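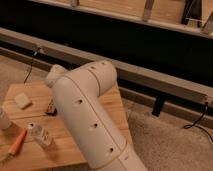

Section 6. Setting Up Your First Project in Mistley

Mistley is a drafting program for people writing a novel, a memoir, or a long essay. The sales page says it will help you finish. I have written the manual for three writing programs now and I doubt any of them finished anybody's book, so this section sticks to what the buttons do.

Before you begin

You need the desktop version and a Vateck account. The browser version opens projects but can't create them, whatever the welcome screen tells you. If you are moving over from Pawlak, export your chapters as plain text first. The direct import exists, but it drops italics and I would leave it alone.

6.1 Create the project

1. Open Mistley and choose File, then New Project.

2. Type a working title. You can change it later under Project Settings. The folder on your disk keeps the old name, so don't agonize, but don't call it "test" either.

3. Pick a template. There are 14. Most are the same blank binder with different chapter headings already typed in. Choose Plain Draft unless you have a strong reason to want "The Summons" and "The Ordeal" waiting for you in the sidebar.

4. Set the save location to a folder on your own machine. Click Create.

Note: The Hero template can't be switched off once it is applied. You can delete its headings one at a time.

6.2 Set a daily target

1. Click the flag icon at the bottom of the editor.

2. Enter a word count. The default is 200, and for once the default is sensible.

3. Choose whether deleted words count against you. Leave this off while drafting. With it on, a good afternoon of cutting shows up as a red bar.

4. Choose a reminder time, or clear the box. Reminders arrive even when you have met the target.

Caution: Raising the target in the middle of a streak resets the streak. Support calls this intended behavior.

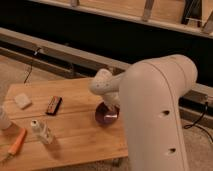 Figure 6-1. Arm over the tabletop.

6.3 Turn off the Style Coach

The Style Coach is switched on in every new project. It underlines adverbs, long sentences, and any word it thinks you have used too often. It can't tell a narrator from a character, and it will flag dialogue that is supposed to sound clumsy.

1. Open Tools, then Style Coach.

2. Set Live Underlining to Off.

3. If you want a report when the draft is done, leave On Request checked. It reads up to 20 pages at a time.

4. Ignore the readability score. Mistley doesn't publish how it is worked out, and adding a paragraph break will sometimes raise it.

6.4 Back up the draft

1. Open Project Settings and select Backups.

2. Set Keep Copies to 6 or more.

3. Choose a second location that is not the project folder. Mistley will let you pick the same folder without a warning.

4. Click Back Up Now, then go and open the copy. A green check mark means the file was written. It does not mean the file can be read.

Note: Sync through Pornero is not a backup. Delete a chapter on one computer and it goes from the other one too.

Text for this section by Hnat Antoniuk, revised in April. Exporting to manuscript format is covered in Section 7.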